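4. Setting up the Skuvton patient scale for the first time

Please read this section fully before you unpack the scale. The Skuvton is used in clinics that prepare patients for weight surgery, and a wrong zero point can change the dose calculation.

4.1 Placing the platform

1. Put the platform on a hard and level floor. Carpet is not suitable.
2. Turn the four feet until the bubble stands in the middle of the level.
3. Keep a free space of 5 cm between the platform and the wall.

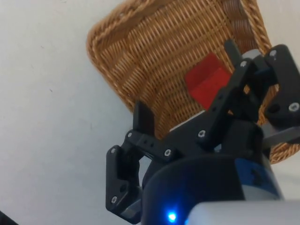
4. Connect the display cable to the socket marked D. You must hear a click.

Caution: Do not lift the platform by the handrail. The rail is made for holding a standing patient, and its screws can become loose.

4.2 Switching on and zeroing

1. Press the green key and hold it for 2 seconds.
2. Wait until all signs on the display have gone out and 0.0 appears.
3. If another value is shown, remove everything from the platform and press ZERO.

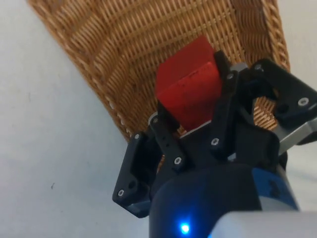 Note: The scale needs a short time to get used to the room temperature. After transport in a cold vehicle, leave it switched off for 44 minutes – only then do the zeroing.

4.3 Checking with the test weight

1. Place the 100 kg test weight set in the centre of the platform.
2. Read the value when the sign STABLE is lit.
3. Write the value in the check card which is delivered with the scale.

If the difference is larger than the limit printed on the card, repeat the steps in 4.2. If it stays the same, do not use the scale for patients and call the Taltach service desk.

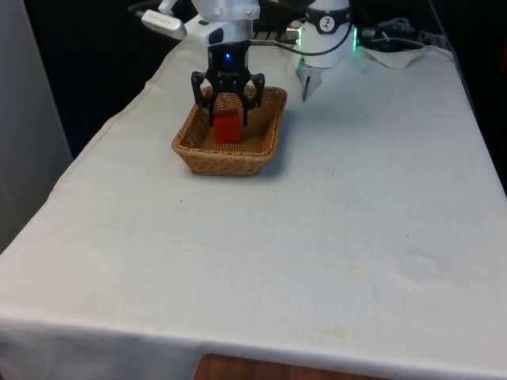 4.4 Weighing a patient

1. Ask the patient to take off shoes and heavy clothes.
2. Let the patient step on slowly, with one hand on the rail if needed.
3. When the patient stands quietly, ask them to let go of the rail and press HOLD.

Caution: A patient who feels dizzy must not stand alone. Use the chair attachment – see section 6.

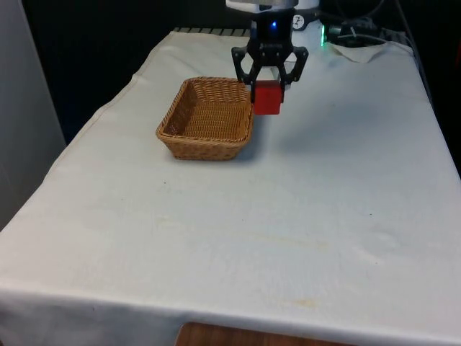 4.5 Cleaning

Wipe the platform with a soft cloth and a mild disinfectant. Do not pour liquid on the display.

Omerović Medical Supply, Hovthorpe
Revision of 15/07/2019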